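Tikevcombe Recipe Cards — README

2,418 handwritten recipe cards, typed up. Mostly home cooking, mostly soups, stews and beans, a lot of pie. Cards were lent by families in Tikevcombe and scanned over one winter. Typing finished in March.

What's in here
cards.csv — one row per card. Columns: card_id, title, body, servings, box, legible
boxes.csv — which box each card came out of, 12 boxes total
spelling.txt — words we left alone on purpose ("marjarine", "brocolli")

Servings is blank when the card didn't say. Don't fill it in with a guess please. Oven temps are Fahrenheit unless the card has a C on it. "Slow oven" stays "slow oven".
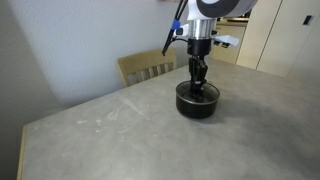
Duplicates: yes, plenty. Same bean soup shows up in box 3 and box 7 with diffrent salt. Kept both. If you need unique titles, dedupe on title + first line of body, title alone will eat good cards.

legible = 0 means one or more words are marked [?]. Box 9 is the worst, water stains.

Known problems
- fractions got mangled in the first 1,000 rows, 1/2 sometimes came through as 12. Fixed most — check anything asking for 12 cups of sugar
- box 11 has 30 cards with no title, called "untitled" for now
- "Dauda stew" and "Dowda stew" are probaly the same thing, not merged

Use
Free for study and home use. Ask before printing a cookbook.

Corrections go to Osaze Yusuf, with the card_id in the subject line. Next version will have the box 12 backs.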